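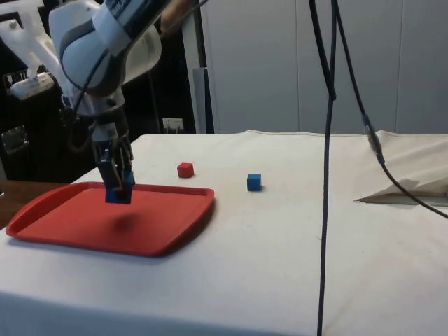

Attachment 1: blue cube held over the red tray, second blue cube and the red one still on the cloth.

Ticket 1694
Product: Cudik parallel gripper, two-finger
Raised by: Pakstead test bench
Status: Reopened by customer
Priority: Normal

Wed 10 October, 09:12 - Customer
Reopening this. The last reply closed it as "resolved by firmware" and I don't agree that it was. We are comparing the Cudik against our old Nisach gripper on the same arm, same cubes, same tray. Your Sales people told us in February that the Cudik would be a straight swap and would drop fewer parts. So far it drops more.

Figures from the last full run on each:
Nisach: 755 picks, 4 drops
Cudik, old firmware: 755 picks, 21 drops
Cudik, new firmware: 755 picks, 19 drops

Two fewer drops over a run that long is noise as far as I'm concerned. Log files are in the shared folder.

10:05 - Support
Thank you for the detail. Could you confirm the force setting and whether the drops happen on lifting, in transit or on release? Cable drag can also pull on the wrist during a move. We can see cables hanging in front of the table in your attachment and would suggest tying them back before further testing.

10:31 - Customer
Force is at the default. All 19 were in transit or just before release. None on lifting.

On the cables: the loose ones were there for the Nisach run as well. I'll tie them back so that we can stop talking about them, but if drag was the cause I'd expect both grippers to suffer.

11:40 - Customer
Tied back. Short run, 248 picks, 6 drops. That is a slightly worse rate than before. Please take cables off the list.

13:15 - Support
Noted. Please try the following:
1. Raise grip force one step above default.
2. Turn off "soft hold" under Motion > Advanced. It lowers the force once the fingers report a stable grip.
3. Check that the finger mounting screws are tight.

Please change one thing at a time and run the same number of picks after each.

13:22 - Customer
Soft hold isn't in the manual I have. Is it on by default? It wasn't mentioned when we asked for a like-for-like comparison, and the Nisach has nothing of the sort.

13:50 - Support
Soft hold is on by default from the new firmware onwards. On the older version it was always active and could not be switched off. We will ask for the manual to be updated.

16:48 - Customer
Results, 248 picks each, settings put back in between:
Screws checked, all tight, no change made: 5 drops
Force up one step, soft hold on: 5 drops
Force at default, soft hold off: 1 drop

So it looks like soft hold. I'm not calling it fixed on one short run, and one drop in 248 is still worse than the Nisach managed over the long one. The gripper body also felt warmer than I'd like by the end with soft hold off. I didn't measure it. Is there a duty limit in that mode?

17:10 - Support
We don't have a duty figure for that mode to hand and have passed the question to engineering. Shall we set the ticket to resolved in the meantime?

17:14 - Customer
No. Leave it open until I've done the full 755 with soft hold off and you've answered the heat question. Please also tell Sales to stop saying "straight swap".

17:20 - Support
Status changed to Waiting on engineering.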